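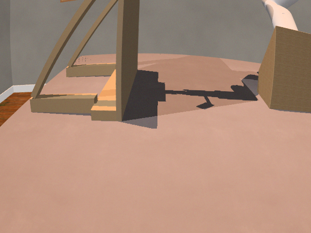

To: Trusonham Allotments and Gardens list
Subject: Re: Water butts, hosepipes and the new standpipe rota
Date: April 27, 2025

Hi all

Sorry for slow reply, been away and then the phone died. Answering the long message below in bits, as there's a lot in it.

> Can someone please tell me what is going on with the water? I have
> had plot 70 for six years and never had to book a slot before. Now
> there is a sheet on the gate saying we get two slots a week and no
> hoses at all on the top side. I have just put in a whole bed of
> early potatoes and the soil is like biscuit. Also who decided this?
> I don't remember being asked.

It was in the message that went round after the winter meeting but it was right at the bottom, under the bit about the bonfire dates, so easily missed. The short version. The supply pipe to the top side is the old narrow one. When more than a couple of taps are open up there the pressure drops to nothing for everybody past the bend, and last summer plots on the far hedge had a dribble most evenings. We asked for the pipe to be replaced and the quote was 2,000 pounds just for the digging, before any pipe. We haven't got that.

So the rota is for the top side only, and for hoses only. The sheet on the gate is wrong. It should say no hoses OUTSIDE your slot. Cans are fine, any time, as many as you like. I'll put up a corrected sheet when I'm next down, if anyone gets there first please just cross it out and write over it.

Your potatoes will be ok. Can them in well once a week along the row, a proper soak, and earth up after. Little and often does hardly anything on that soil, it just wets the top inch and the roots sit there waiting.

> I'd be happy with a water butt but the last time I looked we were
> told one per plot and not against the fence. My shed is against
> the fence! Where else would I put it? And are the second hand
> barrels still coming, there was talk of some last autumn.

Barrels — yes. The juice place out at Tondale has said we can have blue ones again, same as before, 169 litres each, free if we fetch them. They've had concentrate in so need a good rinse, twice at least, or you get wasps from here to Christmas. Lids are the screw sort, you'll want to cut a hole for the downpipe. A jigsaw is easiest, or a row of drill holes and then a padsaw if you've got the patience.

Someone with a van or a trailer needed to collect. First half of May suits them. Reply to the list please not to me, then we can all see who's going and not end up with three vans and no barrels like last time.

The one butt rule went ages ago. Have two, have four. The fence bit still stands for the lane side, where the panels are the farm's and a full barrel leaning on them has already brought one down. If your shed is on the lane side, put the butt at the end of the shed instead of the back and run the gutter the other way. You only need a tiny fall on it. I did mine with a bit of slate under one end of the bracket and it runs fine.

Stand it up on something solid. Slabs or blocks, level. A full one weighs more than most of us and if it starts to lean you won't stop it. High enough to get a can under the tap, measure the can first!! I didn't.

> Lastly has anyone tried those drip kits. My neighbour has one on
> her tomatoes at home and swears by it but that's off a mains tap.
> Would it go off a butt?

Some will and some won't. The ones with the little push-in drippers mostly want mains pressure, off a butt you get a drip at the first two and then nothing down the line. The leaky hose type is better, the black stuff that sweats all along. I've got the Skuto one, bought it two years back, and it does a bed of beans off a butt raised on three blocks, slowly. Leave it running while you weed. Blocks up with green slime by August so put a bit of old tights over the outlet inside the barrel. And keep the lid on, it's light that makes the slime.

There's also a Kawaguchi timer that somebody left in the hut with a note saying free to try. It's for gravity feed I think, the box says low pressure on the side. Battery was flat. If you take it write your plot number on the board, so we know where it's gone.

Other things while I'm typing

Mulch. The council heap by the gate has been topped up, it's mostly leaf and chipped hedge. Best thing you can do for dry soil is put it on when the ground is already damp and put it on thick. Please take from the left hand side, the right is this year's and still steaming.

The dip tank by the hut has been emptied and scrubbed and is filling again. Don't wash pots in it. Don't rinse sprayers in it. It's what people are putting on their lettuces.

Stop tap for the whole site is under the iron lid behind the hut, NOT the one by the gate, which is the farm's. If you find a tap running and it won't shut off, turn it off there and message the list straight away, so the rest of us don't think it's a cut.

Top side rota as it stands — odd numbered plots mornings, even numbered plots evenings. Swap among yourselves if it doesn't suit, no need to ask. If it rains properly in May we'll drop the whole thing for a few weeks and see how the pressure does.

As for who decided, it was a show of hands at the meeting, those who were there. If you hate it come to the next one and say so, I'm not wedded to it. Wouldn't mind hearing from the far hedge lot too, whether they're getting any more out of thier taps yet.

Got to go, seedlings want doing before dark

Plot 12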